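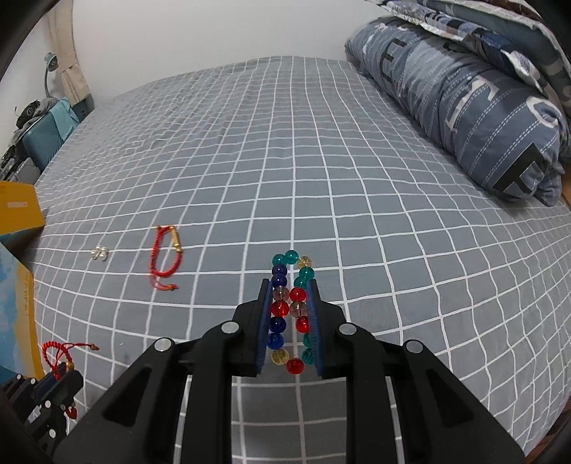
Fig. 6 - Glass bead bracelet and red cord bracelet, sorting on a bed sheet

Section 6. Sorting and storing the bracelets

This section is for bracelets and loose beads which you will keep in the Fillow box. Please read all the steps before you start.

6.1 Prepare the surface

1. Choose a flat place with a cloth on it. A bed with a fitted sheet is good, the beads do not roll far on it.
2. Push duvets and blankets to the side. Small beads can hide in the folds.
3. Switch on a lamp if the room is dark.

6.2 Sort the pieces

1. Lay cord bracelets apart from glass bead bracelets. Braided cord catches on other things very easily.
2. Put pearl-like beads together in their own group.
3. Lift a glass bead bracelet at the middle and let the strands hang side by side. Look at every bead against the light. Translucent colors such as teal, amber and red show a crack better this way.
4. If you see a crack, put the bracelet aside and do not wear it.

CAUTION: Do not pull the bracelet to test it. The elastic becomes weak with age and can break suddenly.

CAUTION: Loose beads are a choking danger. Keep small children and pets out of the room until the sorting is finished.

6.3 Cord with frayed ends

1. Do not cut the frayed ends shorter than the knot.
2. Twist the threads between two fingers and fix them with a small drop of fabric glue.
3. Leave to dry overnight. Keep the glue away from gold-colored charms - it leaves a white mark.

6.4 Put in the box

1. Place one bracelet in each compartment, glass beads in the lower tray and cord in the upper tray.
2. Close the lid until it clicks.

Note: The full box must not weigh more than 400 g. For heavier pieces use the Fillow tray with handle, see Section 7.

Text: Parvathi Kurup. Checked by Nithin Thampi, July 21, 2025.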